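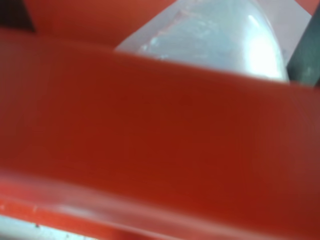 The wrist view at close range. Mostly red, with some clear plastic behind it.

So I promised a post about the wrist camera thing back in July and then got buried, sorry! A few of you asked in the comments whether we ever got the ablation done. We did, and I've been chewing on the result ever since.

Quick recap if you're new. Our picking policy (we call it Drerum, don't ask, Yutong Jiang picked the name and I lost the vote) takes in several camera views plus the joint readings and spits out the next little chunk of motion. The job is moving sterile medical packages between trays. Clear pouches are miserable for depth sensing, they're shiny and crinkly and they slide over each other, so everybody on the team had assumed the close-up view was doing the heavy lifting. I'd assumed it too. I'd have bet lunch on it.

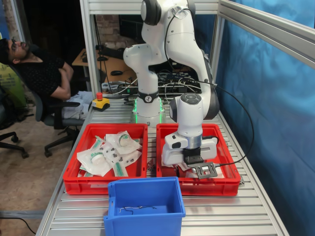 The way we tested it was pretty simple. We trained on the same 3,946 demonstrations every time, same number of steps, same everything, and only changed how often the close-up view got blanked out during training. I ran 4 settings: never, a little, half the time, and always. Always is really just "no wrist camera at all" wearing a hat. Then each one got 1,000 pick attempts, spread over a lot of evenings and a truly unreasonable amount of coffee.

The version that never had the view blanked did fine on pouches that sat out in the open, and then fell apart once the plastic got right up against the lens. My best guess is that it had learned to trust that picture completely, and when the picture turned into one big smear of color it had no plan B. You could watch it sort of dither over the tray. The half-the-time version just kept going, using the outside view to get in close and the near view for the last bit when there was something worth seeing.
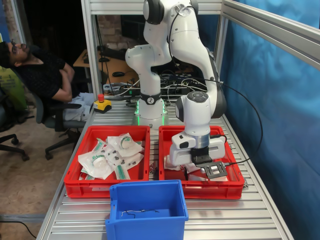
What surprised me was the "always" version. It wasn't terrible! It lost to half-the-time on the thin pouches and the long strip packs, where you really do need to know which edge you're on, but on the chunky packages I couldn't tell the two apart. Sutherland (the name of our scoring script, long story) had them trading places from one batch to the next.

Some caveats before anybody runs off with this. It's one arm, one table, one pair of trays. I threw out 13 attempts where the logging died partway through, and I went back and forth on whether that was fair. Also the lighting barely changed, which probably flatters the outside camera quite a bit.

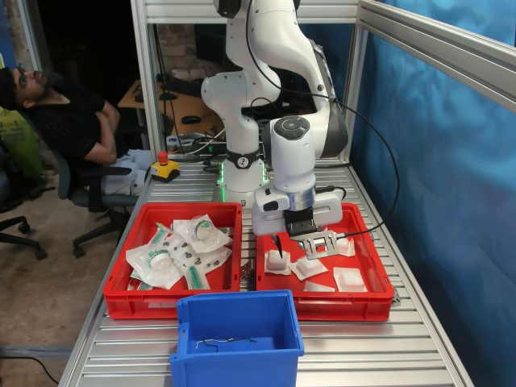
Foam blocks in the right tray, pouches in the left.

Next up I want to try blanking the view only when it's blurry, instead of at random. Yutong thinks random will still win and has a whole argument about it that I only half follow. I'll write it up once I've got numbers for both.

14 comments
Share this post

Get new posts by email. You can unsubscribe at any time.

This site uses cookies. Accept | Manage settings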